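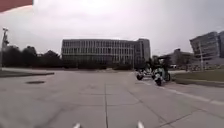
Fig. 3. Paved plaza and long flat-roofed building, overcast sky.

Home | Guides | Downloads | Spares | Contact

Section 3: Setting up Grurkis for a dance shoot

Hello again! If you've done Section 2, you've got a charged Grurkis unit, two earpieces paired and a track loaded, and you're ready for the bit I like best, getting music to your dancers and a matching timecode to your cameras without anyone shouting "from the top" over a car stereo. I'm Vichien Pongsiri. I danced on camera for years before I started building playback kit, so most of what follows comes from my own mistakes (and a few of my first assistant director's).

Allow yourself 19 minutes the first time. You'll get quicker.

3.1 Prepare the track

1. Open the Cestetden app on your phone or tablet and tap New Routine.
2. Name the routine the way your call sheet names it. I once called one "final final" and the editor still brings it up.
3. Import the music as a WAV file. MP3s will play, but they can carry a tiny gap at the start and your counts will feel late.
4. Tap along with the music until the tempo settles. For our short film Sangkhawat I left the tempo on automatic and it picked half speed for the entire opening number, so do check the figure on the screen against what your choreographer has written down.
5. Add your markers. I put one at the top of every phrase and another wherever the director is likely to want a pick-up.
6. Choose a count-in. Eight counts suits most people. Tap dancers tend to ask me for four.
7. Press Send to Unit and wait for the green light to stop blinking.

Note: the unit holds 211 markers per routine. If you go over that, the app keeps the earliest ones and drops the rest with only a small warning at the bottom, which I keep meaning to make bigger.

3.2 Place the unit and the speaker

1. Stand the unit on something at waist height or above. A music stand is fine, so is an apple box on a chair. On the ground, everybody's legs get in the way of the signal.
2. Run the balanced cable from OUT 1 to your speaker. OUT 2 is for the sound recordist, who will want it at line level.
3. Turn the speaker right down, then switch it on last of all.
4. Play the count-in and bring the volume up slowly while someone stands at the furthest dancer's mark and waves when they can hear it clearly.
5. Walk the whole dance area wearing an earpiece with the track running. Listen for clicks or dropouts, and move the unit towards any patch where you hear them.

Caution: never plug headphones into OUT 2. It's loud, and I mean properly loud.

Caution: tape down every cable that crosses the dance area, including the ones you're sure people will step over. Dancers travelling backwards can't see them.

3.3 Send timecode to the cameras

1. On the unit, hold MODE for 3 seconds until the display shows TC.
2. Pick the frame rate your camera department is shooting at. Please ask them. Don't guess from the last job!
3. Fit a Flallham receiver to each camera and connect its short lead to the timecode socket.
4. Press LINK on the unit, then LINK on each receiver in turn. Every one should show a steady blue light.
5. Start the routine and compare the numbers on the camera with the numbers on the unit. They should match to the frame.

Note: if the camera has no timecode socket, use the audio lead from the spares pouch and record the code on one sound channel. Tell the editor you've done it, or they'll hear a horrible buzz and ring you at home.

3.4 Rehearse with playback

1. Hand out earpieces and have every dancer say their name back to you on the count-in, so you know theirs is working.
2. Run one phrase at half volume.
3. Use PREV and NEXT to jump between markers. A quick double press on PREV takes you back to the top, count-in included.
4. When dialogue or footwork is being recorded, press THUMP. The music drops out of the speaker and leaves a low pulse that the recordist can filter off afterwards, while the earpieces carry on as normal.
5. Press LOCK before the first take. It stops a stray elbow from skipping the track halfway through somebody's best turn of the day.

If the display shows error 628, the unit and the app disagree about which version of the routine is current. Press Send to Unit again and it clears. If it comes back a third time, delete the routine from the unit (only the unit, keep the one in the app!) and send it afresh.

Section 4 covers multiple speakers and splitting the company into groups with different counts.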